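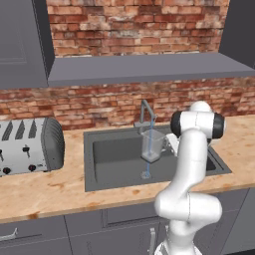
Riltby sink task

README for the simulation files, kept by Hala Benkirane and Kedir Kassa at the Lisutley shared workshop.

What this is

Riltby is our name for a simulated kitchen and the scripts that go with it. We are building a small arm on the bench at Lisutley, and we try each job in simulation first. The sink task has a white arm with a gripper, a clear glass cup and a faucet with the water running. The water is drawn as a thin blue line. It is only a visual effect and has no weight, so the cup never gets heavier during a run.

The line is also drawn straight through the base of the cup and down to the drain. This is a known fault. Please don't train anything that judges how full the cup is from these renders.

Contents

runs/ holds 661 episodes, one folder each
scenes/ holds the kitchen files, with the sink, counter, cupboards and toaster as separate meshes
scripts/ holds the player, the exporter and the reset script
notes/ is Kedir's log, mostly about gripper settings

Each episode folder has the joint positions, the gripper opening, the rendered frames and a text file with the result. Joint angles are in radians. Distances are in metres, except in the old Assefa scripts, which still use millimetres. The exporter converts them.

Running it

Install the packages in requirements.txt, then start the player with the name of a run. The first load is slow while the brick texture is unpacked. If the window stays grey, delete the cache folder and start again.

To record new runs, use the reset script between attempts. It puts the cup back on the counter and returns the arm to its rest position. Stopping a recording halfway leaves a folder with no result file, and the exporter will skip it.

Splits

We hold back 100 episodes for testing. A further 22 are marked "check" because the cup passes through a finger at some point. They are left out of both sets.

Not done yet

The toaster does nothing. Its levers and knobs are part of one solid mesh.
Gania, the bench arm, has different link lengths, so joint values from here can't be sent to it directly. Hala is writing the conversion and hopes to have it in by May.
Cupboard doors don't open.

Changes

Version 14 fixed the gripper slipping on the glass. Runs recorded before that have been removed.

Questions to either of us, or come to the workshop on a Monday evening.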